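Tavolis Community Help > Courts and sentencing > Time served

Does time on a tagged curfew come off a sentence if the charge was changed later?

Asked in August. 3 answers. Viewed 369 times.

My brother was charged with wounding with intent and released on bail with an electronic tag. The curfew ran from 7 in the evening to 7 in the morning. Some months later the prosecution accepted a plea to the lesser offence of unlawful wounding and he was sentenced to 23 months, immediate custody. England, Crown Court.

The judge said something about the tagged days counting but did not give a figure. The paperwork from the prison shows a release date that does not seem to include any of them. Two things I would like to know:

1. Does the curfew still count when the offence he was sentenced for is not the one he was bailed on?
2. If the days were left out, who corrects it, the prison or the court?

He also spent 18 days on remand before bail was granted. Those do seem to be on the sheet.

Answer 1 (accepted)

On the first point, yes in principle. The credit attaches to bail granted in the course of proceedings for the offence or a related offence, meaning one founded on the same facts or evidence. A plea to a lesser charge arising from the same incident falls within that. The change of charge does not reset anything.

The conditions for a day to qualify are:

The curfew must be a bail condition set by a court.
It must require him to be at a specified place for at least nine hours in a given day. Twelve hours overnight meets this.
It must be electronically monitored. A doorstep condition without a tag does not qualify.

Qualifying days are credited at half. Add them up, take off any day on which he was also tagged under another sentence or on temporary release, and any day on which he broke the curfew or the tagging condition, then divide by two and round up to the nearest whole day. The first day of the curfew is included. The last is not if he was taken into custody on it.

On the second point, remand and curfew are handled differently, and this is the usual source of confusion. Remand days are applied administratively by the prison. Your 18 days appear on the sheet for that reason. Curfew days need a direction from the judge in open court, and the number must reach the prison on the court's order. If the judge said the days would count but no number was recorded, the prison has nothing to apply and will not work it out for itself.

Sequence I would follow:

Ask the solicitor for the bail history and the tagging contractor's start and end dates. Compare the two. The tag is often fitted a day or more after the order.
Ask the solicitor to agree the figure with the prosecution in writing.
The solicitor then writes to the Crown Court listing office asking for the figure to be added to the order. Where the judge used the usual wording, that the defendant is to receive full credit for half the time spent on curfew and that any error can be corrected administratively, no hearing is normally needed.
If that wording was not used, the court can alter a sentence within 56 days of passing it. After that the route is the Court of Appeal, with an application to extend time.

Check the date he was sentenced against the 56 days before anything else.

Answer 2

Agree with the above. One addition. Get the note of what the judge said before writing to the court. Ours was done by Lanier Mokoena, the firm who had the case at trial, and their note of hearing was accepted without ordering a transcript. It took 7 weeks from letter to amended sheet. The offender management unit at the prison issued a new date the week after that.

Also keep breaches in mind. The contractor's log showed two late returns in our case and both days were removed before halving.
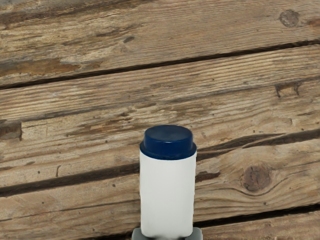 White container with a dark blue cap.

Answer 3

Prison should do it. When my cousin went in they sorted his days at reception and he did not have to ask. Just get him to put in an application on the wing.

Comment on answer 3: That will have been remand time. An application on the wing is still useful for getting a copy of the calculation sheet, but the prison cannot add curfew days without the court's figure.

Comment from the person asking: Thank you. He is inside the 56 days. The solicitor has the contractor's dates and is writing to the court.

Related questions
Remand in one case, sentenced in another
Tag fitted late, which start date applies
Vekar thread: reading a release date sheet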